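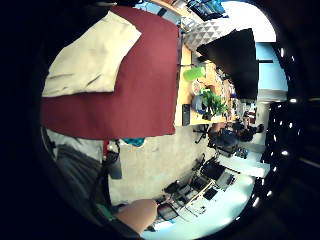
Before you price a folding robot

Write down what you fold. Keep a tally for two weeks and split it into flat things (towels, cloths, pillowcases) and shaped things (shirts, pants, anything with a hood). Our tally for August came to 278 pieces, and most of them were shaped. That matters because the cheaper machines only take flat goods.

Measure the table, then measure past it. A cloth on the table keeps small items from sliding and gives a strong plain color under light laundry. Dark red under cream or beige works well.

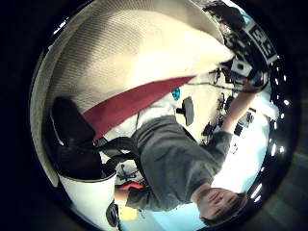

Gray shirt, long sleeves, arm up at the equipment.

What to put in the budget

The arm or machine is one line. Add these:

Mounting and table. Allow 50 dollars for clamps and a cloth that fits.

Lighting. Window light changes through the afternoon. Price one good lamp and a stand.

Cables. Buy them longer than you think and run them along one side of the table only.

Setup time. Flulten quoted us 1,167 dollars for a starter kit, with no setup included. Kurek was higher but included a morning of it. Ask both ways before you compare.

Spares. Abhishek Negi, who keeps the books for our shop, sets aside 40 dollars a month for parts. If a month goes by without a repair, the money stays in the pot.

Test with your own laundry

Take a bag of your own clothes to any demo. Include one soft, wrinkled thing with sleeves, and drop it on the table in a heap.

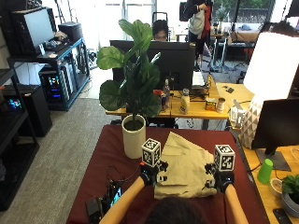 Time how long it takes from heap to stack, and write down how often someone has to step in and help. Do the same with a person folding. If the person is faster on shirts, price a flat-goods machine and keep folding the shirts by hand.

Verari rents by the month and Cirkari sells only. For a first machine, rent through one busy season, and get the return terms in writing, including who pays the freight.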